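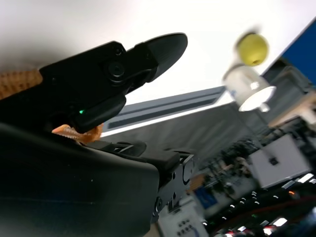 4. Repeating the soft-grasp test

This section covers the Ilora grasp scorer, the method Khoa Ông published from the Clestton bench. The paper gives a success rate from 2000 grasps. Treat that figure with care until you have your own, as only 258 of those grasps used soft, textured items, and these are what most people want the method for.

4.1 Before you start

1. Fit the wrist camera so that the jaws and the gripped item both show in the view. Part of the item will be hidden behind the gripper housing. The scorer was trained on views like this and does not cope well with a clear side view.

2. Tighten the bracket bolts by hand, then a quarter turn more.

3. Leave the background as it is. The paper says clutter makes no difference. We saw a difference at Platthorpe, though a small one – try it both ways if you have a free Tuesday.

4.2 Running the test

4. Place the item, close the jaws at the lowest force setting and lift.

5. Swing the arm to the tilted hold pose and save one picture. Blur behind the gripper is fine. Blur on the jaws is a failed picture and must be taken again.

6. Write down your own verdict before you read the score.

7. Repeat for 200 grasps. Nearly all the early runs we were sent stopped well short of this and prove very little.

CAUTION: Keep hands away from the jaws while the arm is moving, even at low force.

NOTE: A high score means the item looks held. It says nothing about whether it will stay held. Thắng Lò's drop check (section 5) is the only part of the Diệp kit that tests this, and it should not be skipped.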